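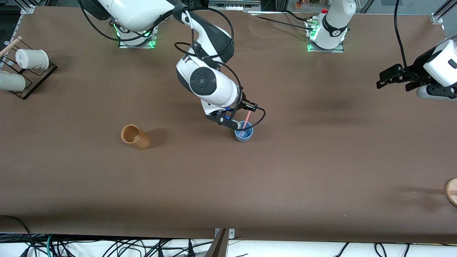
SHOP FLOOR

The Second Life of a Felberg Mill

Print this article | E-mail this article

The mill came into the shop on a flatbed in February with a cracked way cover and a control cabinet that had been stripped for parts. Béla Fülöp had paid little more than scrap price for it. The iron was good, the ballscrews were worn but usable, and the spindle turned by hand without any grinding. Everything electrical had to be replaced.

Fülöp, the company that carries his name, occupies a former dairy building on the edge of Brevovness. It takes in old machine tools, fits them with current drives and controls, and sells them to job shops that can't justify a new one. The Felberg is a three-axis bed mill, a type the shop has done before.

"People ask about the control first," Fülöp says. "I would ask about the ways. You can buy a control in a week. You can't buy straight ways."

The first days of any job are spent cleaning and measuring. Viktória Halász does most of this work. She puts an indicator on the table, runs it end to end by hand, and writes the readings on a strip of masking tape stuck to the column. On the Felberg the table was worn most in the middle, where a previous owner had left a vise bolted down for years. The wear was within what she considered acceptable for the kind of parts the buyer wanted to make. She noted it on the sales sheet anyway.

The buyer is Njoroge Ondieki, who has a small shop making pump housings and brackets. He had looked at new machines and at used ones with a factory control, and he didn't like the used ones.

"The control was old enough that the dealer couldn't promise me a board if one failed," he says. "So I'd be paying for something I might have to tear out."

Wiring took longer than expected. The old cabinet had been modified at least twice, and the drawings in the door pocket matched neither version. Attila Borbély, the shop's electrician, decided to pull everything back to the motor leads and start from a bare panel. He put the spindle drive at the far right of the cabinet, the low-voltage supplies at the far left, and ran the signal cable in its own duct.

That layout comes from experience. An earlier machine had left the shop with the limit switch wiring tied into the same bundle as the spindle cable. It ran well at low speed. Above a certain speed the control would report a limit fault and stop, with no switch anywhere near its trip point. Borbély drove out to the customer, swapped the switch, swapped the input card, and finally cut the cable ties and pulled the two cables apart by hand. The fault went away.

He now uses shielded cable for every switch and encoder, with the shield grounded at the cabinet end. All the grounds go to one copper bar, and each is labeled. The bar on the Felberg has more labels on it than the customer will ever need to read.

The control is a Cledine, running on an industrial PC. Shiyu Han handles setup and tuning. Her first job is to enter the screw pitch, the belt ratio and the encoder count for each axis, then command a move and see how far the table travels. On the X axis she asked for 200 millimeters and measured a little short. The error was the same over every stretch of the screw, so she corrected it with the scale factor. If it had varied along the length, she would have built a compensation table, a slower job.

Tuning the servos came next. Han starts with the gains low and raises them until the motor begins to sing, then backs off. She does it once with the table bare and again with a heavy fixture plate bolted on. A machine tuned without a load can behave badly when a customer sets a big casting on it.

"I would give up some speed to have it quiet," she says. "Rapid traverse looks good in a demonstration. It doesn't do much for a man drilling bolt circles."

By the time the machine was ready for test cuts, Fülöp's notebook had 162 hours written against it. He had quoted fewer. The difference was nearly all in the cabinet, and he didn't pass it on.

The test piece is an aluminum block with a bored hole, a circular boss and a square turned on the diagonal. The circle shows up backlash as small flats or steps where an axis changes direction. The first one had a visible mark at each of those points. Halász reset the preload on the Y screw and took up a loose thrust bearing that had been missed at teardown. The second circle was better, and the third was the one that went in the box with the paperwork.

Ondieki came to see it run and brought his own job, a bracket with a pocket and a row of tapped holes. He wrote the program at the machine. The tapping cycle gave trouble at first. The spindle was slow to reverse at the bottom of the hole, and Han had to shorten the deceleration time in the drive before the tap would follow its own thread out. She changed it in small steps, with the braking resistor in view and a hand near the stop button.

He left with three brackets in a rag and a list of small requests. He wanted the coolant switch moved to where he could reach it with the door open, and a work light that didn't shine in his eyes. Borbély moved the switch the same afternoon. The light had to be ordered.

There is a lathe waiting in the next bay, with its chuck guard missing and its cabinet door held shut by wire. Halász has already started a strip of tape on the headstock.

Print this article | E-mail this article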